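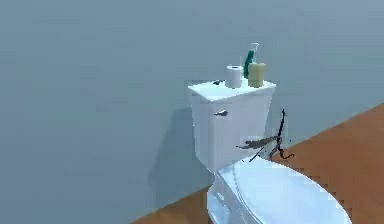
Who pays when a rental's only toilet is out of action for 2 weeks?

Under the deal reached at Nasance Court, the landlord does, at a week's rent for each week without one.

Tenants of the 70-unit block voted on the offer on 5th April, in the ground-floor laundry, which was the only room big enough and also the only one with a working radiator. It passed by a comfortable margin after an hour and a half of discussion, much of it on the meaning of the word "reasonable".

The word comes from the standard lease, which promises that plumbing faults will be fixed "within a reasonable time". Hurkden Property, which manages the block, had taken the view that 2 weeks was reasonable, given the supply of parts. Tenants on the third floor, who spent those weeks going down to a shared washroom beside the bike cage, had formed a different view by the second morning.

"I'm a patient man," said Eduardo Padilla, who has lived on the third floor since the building had a different name and a nicer colour of paint. "But it's 106 steps. At my age you don't want to be doing 106 steps at four in the morning with a torch in your mouth."

Hurkden does not dispute the steps. Its area manager, Jayson Bañez, told the meeting that the company had "fallen short of the service experience we aspire to", and that a failed valve in the riser had shut off water to every bathroom on the floor. The replacement was ordered promptly, he said, and arrived promptly, and was the wrong size.

The second valve was the right size but went to the firm's other building, on Wickramasinghe Road, where it was signed for and put in a cupboard. It stayed there for six days. Mr Bañez described this as a learning.

The company's first offer was a gift card, good at a chain of garden centres. Few of the flats have balconies. Consolacion Malabanan, who led the talks for the tenants, said she had written back to ask whether the card could be exchanged for a bucket.

Things moved faster after she sent Hurkden a bill. It came to $2,762 and covered gym day passes, a good deal of café coffee bought for the sake of the café's facilities, and three nights in a motel for a family with a new baby. Every receipt was attached, in order, with a cover sheet. The company agreed to pay it in full, on top of the rent.

The new terms apply to the whole building. Any flat left without a working toilet for more than 24 hours gets its rent back for the days affected, and after three days Hurkden must find the household somewhere else to stay. The clock starts when the fault is reported, by phone or by email. It had previously started when Hurkden opened the email — a practice the company says was never a policy.

Not everyone was pleased. Jomar Dumlao, on the first floor, where the water never went off, asked if neighbours who had lent out their bathrooms might be owed something too. He had taken in eleven people, he said, one of whom brought a magazine. The chair thanked him for his contribution and moved to the next item.

That was the lift, which has been waiting on a part since July. Mr Bañez said he expected it within a reasonable time, and then asked if he could put that another way.

Payments are due to go out with the next rent statements. Tenants who have moved out since the repair can claim by leaving a forwarding address at the Hurkden office, second door past the stairs, mornings only.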